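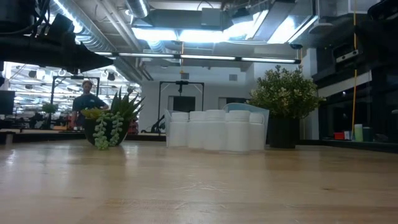
How much does it help a grasping policy to see objects standing close together during training, compared with seeing the same objects spread out?

It helps a lot for picking from a group, and it costs very little on objects that stand alone. In my tests the policy trained on close groupings picked the requested bottle far more often, and the one trained on spread-out objects mostly failed by pushing a neighbor over before the fingers had closed.

I have been meaning to write this up since May. It's a small result and I wouldn't call it a surprise, but the size of the gap was bigger than I had guessed, and there were a couple of side findings that changed how I collect demonstrations now.

Some background first. The policy is a fairly ordinary imitation learning setup. It takes camera images and joint positions, and it outputs a short chunk of future arm positions. I call the training code Luster, for no good reason, and the version used here is the one with the smaller image encoder. The larger encoder was slower to train and I didn't have the patience to run everything twice. The demonstrations were all teleoperated. The logging and replay side is a separate tool called Crabtree, which I have written about before and won't go into again.

The task is to pick one bottle out of a group of white bottles and put it down in a clear spot on the table. White plastic bottles are a good test for this because they look so much alike. There's no label or color to hold on to, so the policy has to work from position and from the edges between one bottle and the next, and those edges are faint when white sits in front of white. The target is given as a point in the first camera image.

I trained on two sets of demonstrations, each with 1000 episodes. In the first set the bottles were placed with clear space between them, enough that an open gripper could come down over any of them without touching another. In the second set they were placed in tight rows and clumps, some touching, some partly behind others. Both sets used the same table, the same lighting, and the same mix of other things on the table, which was mostly plants and a plastic container. I kept the total number of episodes equal so that I could compare them fairly. The grouped episodes run longer, though, so the second set has more frames in it. I'll come back to that.

For testing I used 146 layouts, all of them tight groups, and ran each policy once on every layout. I wrote the layouts down ahead of time and set up the table from the sheet, so both policies got the same arrangements as closely as I could manage by hand.

I scored a run as a success if the requested bottle ended up standing in the clear spot and every other bottle was still upright. That second condition matters. If you drop it, the spread-out policy looks much better than it is, because it often does get the right bottle in the end after knocking down whatever was beside it. I had left that condition out of my first scoring script and for one evening I thought there was hardly any difference.

The failures fell into a clear pattern. The spread-out policy comes down with the gripper wide open, every time. It learned that from demonstrations where a wide gripper was always safe, and it has no reason to do anything else. On a tight row, the outside of one finger lands on the cap of the next bottle and tips it. The grouped policy starts closing the gripper partway while it's still above the caps, and it turns the wrist so the fingers go in through the front and back of the row. I did both of those things when I was teleoperating the grouped set, without really thinking about it.

Bottles at the back of a group were hard for both policies. When a bottle is tucked behind another one, there's often no good side approach, and the right move is to grab it by the cap from above and lift straight up. The grouped policy did this sometimes. Other times it hovered, started down, backed off, and repeated that until the time limit. I think this is a data problem. My demonstrations had two ways of handling that case, and which one I used depended on how tired I was. The policy seems to have picked up both and can't settle.

I also tried mixing. I took half of each set, trained a third policy on that, and ran it on the same layouts. It came out close to the fully grouped policy, and it was a little quicker on bottles standing alone. That is the recipe I use now. If you have a limited amount of time for collecting data, I would put at least half of it into crowded arrangements.

On the frame count question: I trimmed the grouped set to the same number of frames as the spread-out set and trained again. Success dropped slightly and the order stayed the same. So some of the benefit was extra data, but most of it was the layouts themselves.

A few things I didn't do. I never varied the height of the table or moved the fixed camera. All the bottles were the same size, and I expect mixed sizes would be harder. I ran each policy from a single training seed, and I know that's weak. I'd like at least 4 seeds before saying anything stronger, but each run ties up the machine overnight and other work got in the way.

The plants turned out to matter more than I planned for. Trailing leaves in particular gave the policy trouble when the target point was near them. With the pot moved farther off, the same bottle in the same position was fine. I haven't measured this properly. A friend who works on bin picking at Clastdale saw something similar with loose cable in the view, and their fix was to add more clutter to the training set and leave the model alone. I'll probably try that first.

Next up is a run with the Rokwood gripper, which has thinner fingers. My guess is that it closes part of the gap for the spread-out policy simply by fitting into smaller spaces. I'd still expect the wide-open approach to cause trouble on the tightest rows. The test sheet is already written, so I only need to redo the calibration and refill the layouts - a couple of afternoons, if the mount fits.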